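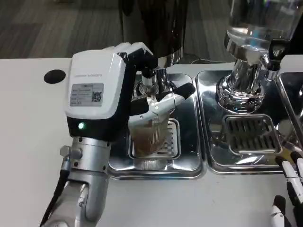 How do you keep a planner from moving the cup before the pour has finished?
Make the end of the pour an event that perception has to report, and don't let the planner advance on a timer.

I spent most of last week pulling timers out of the drinks task in Mito, our task planner. There were seven. Most dated from November, when we wanted something going quickly and a fixed wait was the easy way to get it. Each one made sense at the time, and each one broke as soon as the flow rate changed.

The new version has three states for a cup: under the spout, filling, and released. Moving between them needs a message from the level estimator, which looks at the liquid line through the side of the cup. Clear plastic is a pain. Ribbing throws off the edge detector, and polished steel behind the cup gives you a second, fainter cup to track. I ended up masking the drip trays out altogether using their known position on the counter, and the false detections mostly went away.

I ran the estimator over 4000 logged images and went through the failures by hand. It gave no usable level on 916 of them, nearly always with a finger across the liquid line. That's a grasp problem more than a vision one. Rosusix, which does our grasp selection, now takes a penalty for covering the camera-facing side of the cup. It picks uglier grasps but the estimator can see. 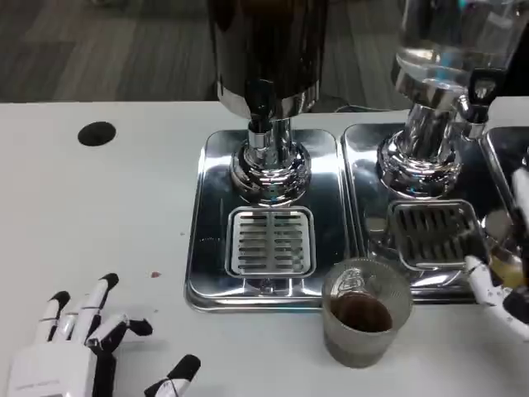
Cup on the counter in front of the right-hand tray, both hands in view.

Setting down is still the weak part. The planner treats the counter as one flat colour, so a spot on it can come up as a small object and the place pose gets shifted for no reason. I've put in a minimum height for obstacles and will see how that behaves.

Next job is the replay tool. At the moment you can step through perception or through planner state, but you can't line the two up without a spreadsheet, and I'm tired of the spreadsheet. I'll post the config changes once they're merged.

17/04/2026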